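Unit pricing should follow the food, not the package

Shelf labels in most grocery stores carry two prices. The large one is what the customer pays at the register. The small one is the unit price, given per ounce, per pound, per count or per package, depending on who set up the label file. My argument is that the second number is badly specified, and that fixing it would cost stores very little.

The main defect is the mixed base. At the Wemow store nearest me, dried noodles in a bag are priced per ounce, dried noodles in a cup are priced per count, and noodles sold as a multipack are priced per package. The three products sit on the same shelf. A shopper who wants to compare them has to find the net weight on each one, divide, and remember the results. The label was meant to do that work.
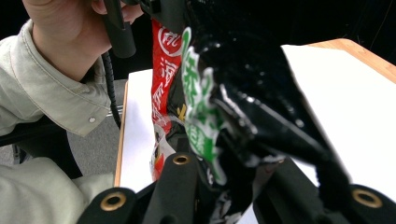
Net weight is the only quantity on a package that means the same thing across brands. Volume does not, and neither does the size of the outside. Chips and puffs are sold in bags that hold a good deal of gas, which protects the contents in shipping, so two bags of equal height can differ widely in what they hold. Handling is no help either. Snack bags crumple in a shopping cart, and a crumpled bag tells the buyer nothing on weight. A per-ounce figure printed at a readable size does.

The second defect is type size. Dace Raudsepp and Uldis Lukoševičius checked 1462 shelf labels in Iltow stores in August and found 57 where the unit price was missing or wrong. That error rate is low. Their notes on legibility are less comforting – on the bottom shelf, most of the unit prices could not be read by a standing adult. A correct number that requires kneeling is of limited use.

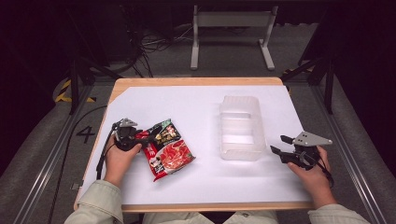 Instant noodles in a red package. Unit pricing for this category varies by store.

The usual objection is cost. Saulius Avotiņš, who ran label systems at Fesano for two years, puts most of the expense in the item file and very little in printing. Net weight is already stored there for freight. The label template has to call that field and apply one divisor per category. Stores with electronic labels can push the change overnight; stores with paper labels can make it at the next price cycle.

A stronger objection is that some goods do not suit weight. Eggs, paper towels and dishwasher tablets are used by the piece, and a per-count price is correct for them. I would keep it. The rule I propose is one base per category, fixed in advance and applied to every package size in that category, with the unit price printed at no less than half the height of the selling price. Multipacks would be priced on total net weight.

Sale tags need the same treatment. At present many of them cover the regular label and show no unit price at all – during a sale the comparison disappears.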